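How to Oil a Wooden Cutting Board

By Vilja Kuusisto
11 December 2010
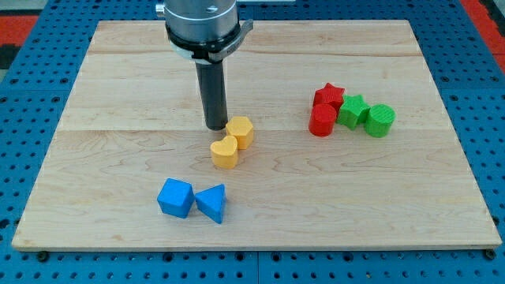
A bare wooden board dries out over time, and a dry board cracks. Oiling it takes a few minutes of work and one night of waiting.

What you need

Food-grade mineral oil
Two clean cotton rags
Dish soap and a stiff brush
Fine sandpaper, if the surface feels rough

Don't use olive oil or sunflower oil. They go sticky and start to smell.

Step 1. Wash the board

Scrub both sides with warm water and a little soap. Rinse quickly and don't let the board soak. Stand it on its edge and leave it overnight.

Step 2. Sand if needed

Washing can raise the grain. If the board feels fuzzy, sand lightly along the grain, then wipe off all the dust with a barely damp rag. Let it dry again for an hour.

Step 3. Put on the oil

Pour a small pool in the middle and spread it with a rag, working out to the sides. Do the edges and the end grain too. End grain takes up far more oil than the face, so go over it twice. Turn the board and do the other side the same day. A board oiled on one side only may warp.

Step 4. Wait and wipe

Leave it overnight on its edge, with a sheet of paper underneath. In the morning, rub off whatever is left on the surface. If it still feels greasy, rub again with a dry rag.

A new board needs a second coat the next day. After that, once a month is enough for a board in daily use. Mine gets an extra coat in January, when the heating is on and the kitchen air is very dry.

Wash the rags or throw them out. Store the board where air can reach both sides, away from the stove.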